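The Westemach Job

I got the Westemach job because I lied and said I was good with my hands. Jaime Mota didn't ask for proof. He gave me a headset and two grips that felt like wet soap, and told me I'd be paid by the clean run, 4,000 of them by October, and then he went off to find a biscuit.

So that was me, every morning, being somebody's left wrist in a flat that doesn't exist. You move, the robot in the simulator moves, and later on some other robot is supposed to have learned it from you. If you dither, it learns to dither (Jaime was very firm about that). My first twenty runs were all dither. I'd get in so close that the wrist view was nothing but finger and wood, and I'd hang there holding my breath like I was defusing something.
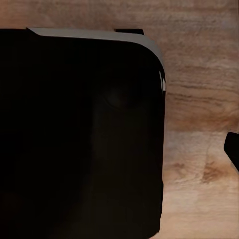
The wrist view, which I saw more of that month than my own mother.

"You're hovering," Jaime said behind me, crumbs and all.

"I'm thinking."

"Don't show it thinking. Show it the job."

Easy for him! But I got better. By run 1,936 I could do it while planning my tea, and that was when I started looking round the place between goes. I'd switch to the room view and just stand there, if you can call it standing. Lovely flat, I have to say. Glass down the side of the stairs, a big telly, a turquoise lamp over the table with cushions to go with it. My own place in Flatstead had one chair and a smell.

I began to have opinions. I'd have put the table nearer the window. I gave the owners a name, the Arrudas, and decided they were away a lot, and that she'd picked the cushions and he'd sulked over it. I even said good morning to them once with the microphone on, and Jaime very kindly carried on typing.

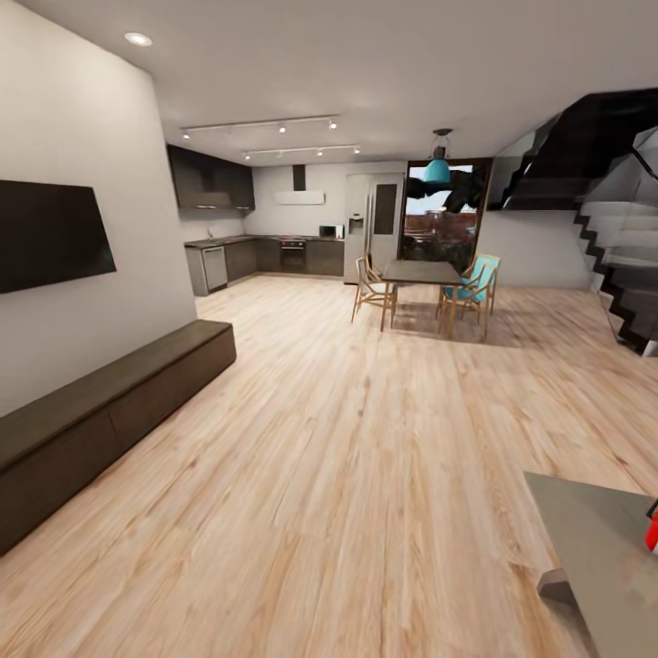

Run 4,000

The last one took me 6 seconds. I closed the grips, opened them, and the little tone went in my ear. Jaime asked if I wanted to watch the trained one have a go, over at the Brunberg office, and I said all right.

It came down towards the wood, quick and neat. Then it stopped, just short, and hung there.

"That's you," said Jaime. "That's your breath."

I hadn't taken mine yet either.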